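Owner Guides > Selling > Preparing the House > Kitchen and Utility Areas

Search guides Enter keyword or ZIP

Kitchen and Utility Prep Before a Waterfront Listing

By Marlene Sawatzky

Buyers of canal and harbor homes look at the dock first and the kitchen second. The notes below cover the kitchen, pantry and utility room of a typical single-family listing near salt water. Allow two days for the work, and finish before the photographer is booked.

Counters and tables

Clear every horizontal surface completely, then put back no more than one item per run of counter. Wash with warm water and a drop of dish soap, rinse with plain water, and dry with a flat-weave cloth. Terry cloth leaves lint that shows up in side light.

Salt film is the usual cause of a cloudy counter in a house where the windows stay open. Glass cleaner moves the film without removing it. Use the soap wash first and repeat if the cloth still drags.
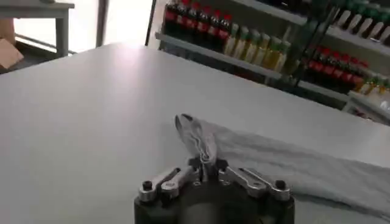

Stone counters should be tested for sealer. Place a spoonful of water on the stone and leave it for ten minutes. If the spot darkens, reseal before showings begin. Follow the cure time on the label and keep the surface clear until it has passed. Do not use vinegar on marble, travertine or limestone.

Laminate edges that have lifted can be pressed back with contact adhesive and a hand roller. Work in short sections and clean up squeeze-out before it sets.

Pantry and drinks storage

Empty the shelves and discard anything expired. Return about half of what remains – a pantry packed to the front edge reads as too small, whatever its dimensions. Group bottles by height and turn the labels forward. Heavy glass goes on fixed shelves only. Adjustable shelves on plastic pins will bow under a full row, and a bowed shelf is often written up by buyers as a cabinet defect.

Wipe the shelf edges last. Sticky rings under syrup and wine bottles come off with a damp cloth laid flat over the spot for five minutes. Avoid scraping painted shelves with a metal blade.
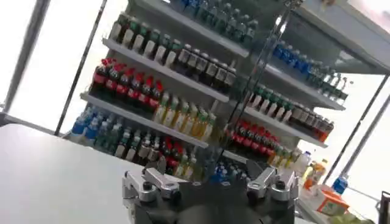

Sink, faucet and disposal

Unscrew the aerator and soak it in white vinegar for 30 minutes. Check the finish first, as unlacquered brass will discolor. Rinse, refit by hand and run the tap at full flow.

Run ice and cold water through the disposal, then clean the underside of the splash guard with an old toothbrush. Most kitchen drain odor starts there.

Utility room

Vacuum the dryer duct and confirm that the outside flap opens and closes freely. On the water side of a house, the flap hinge tends to corrode. A replacement vent hood is a small expense next to the repair credit a buyer may request.

Budget

For an average kitchen and pantry, plan on $130 for cleaners, sealer and cloths. Hiring the work out ran to $400 on my last April listing, utility room included. Keep the receipts with the disclosure packet.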